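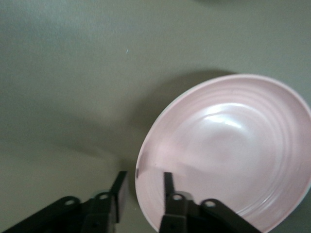
Weswood Web Platform Team

Maysoun Salameh has deleted more code than most of her colleagues have written, and she keeps a running total in a text file called graveyard.txt. The latest entry is the date picker. It was 2,000 lines long, it could be configured in 182 ways, and by her reckoning it had been used correctly on one page.

"It was a very good date picker for people who already knew what the date was," she says.

Salameh leads front-end work on Dindum, the booking interface that Weswood sells to small ferry operators. When she joined, every form in the product was drawn from a single settings object, passed down through seven layers of components. Changing the label on a button meant finding out which layer had the last word. She spent her first week on the word "Submit," which a customer wanted changed to "Send."

"I got it to say Send," she says. "Then the cancel button also said Send. We shipped a fix that afternoon and I went home and thought about pottery."

The rewrite started in October, over the mild objections of Caradog Lewis, who wrote the original. Lewis is a good sport about it. He still has a mug from the first release, and he will defend the settings object to anyone who sits near him at lunch.

"You could build a whole form without writing any markup," he says. "That was the pitch. Did you then have to write a bit of markup inside a string inside a function inside the settings? Yes, in some cases."

Which cases?

"The ones with customers."

The new version goes the other way. Each field is a small component that knows its own value and how to complain about it, and the form around it knows very little. If a team wants the error message above the input, they put it above the input. Salameh describes this as composition when she is talking to managers and as "just using the framework" when she is talking to me.

It was not painless. Kobina Appiah, who moved the checkout pages over, found that the old code had been trimming spaces from postal codes in three different places, one of which put them back. He left a comment at the spot, and the comment was longer than the function.

"I took out the one that put them back and all the tests passed," Appiah says. "Then I looked at the tests. They were testing that the page had a title."

So they wrote tests. This took longer than the components did, and Salameh would like it known that she had estimated the reverse. The team had also promised to keep the old package alive for Vlachopoulos, a customer with a heavily modified fork and strong feelings about it. In the end they wrote an adapter that accepts the old settings and turns them into new components. It supports the five options that Vlachopoulos was using. The rest log a warning.

Has anyone reported the warning?

"One person," she says. "It was Caradog."

I asked what she would do differently. She would have started with the ugliest form instead of the login page, which has two fields and taught them nothing. She would also have asked for the design files sooner, having built an entire address block to match a screenshot of a product that Weswood no longer sells.

Next up is the calendar view, which Lewis has asked to work on himself. Salameh has said yes, on the condition that it takes no more than four props. They are currently negotiating over a fifth.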